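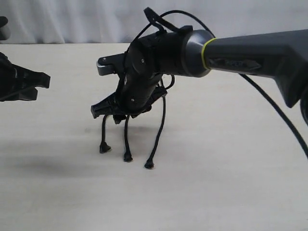

When will the Peledley library reopen? The main floor opens again in July, at nine in the morning, with the children's section following once its new shelving is in.

The building on Fekete Street has been shut since the winter, when a burst pipe in the roof space brought down part of the ceiling over the reading room. The water damaged 2,000 books, most of them from the local history and large print collections. Library manager Terence Marsden said the majority had been replaced, but 57 titles were out of print and staff were still looking for copies.

"We've had people bring in their own copies of the parish histories, which has helped a lot," he said. "If anyone has the old Trarnau walking guides, we would like to hear from them."

Repairs to the roof were finished in the spring. The reading room has been replastered and rewired, and the carpet has been taken up and replaced with hard flooring. The front steps have also been repaired and a second handrail fitted.

Borrowers will not be fined for anything that fell due during the closure. Books can be returned to the desk or left in the box by the side door. Reservations made before the closure still stand, and borrowers will get a letter or an email when an item is ready.

Opening hours will stay as they were, apart from one late evening a week, when the doors will close at 6 instead of 7.

The Jollmont Room upstairs can be booked again by local groups from the same date. The first evening event will be a talk by translator Béla Fülöp on Hungarian folk tales. Entry is free but places must be reserved at the desk.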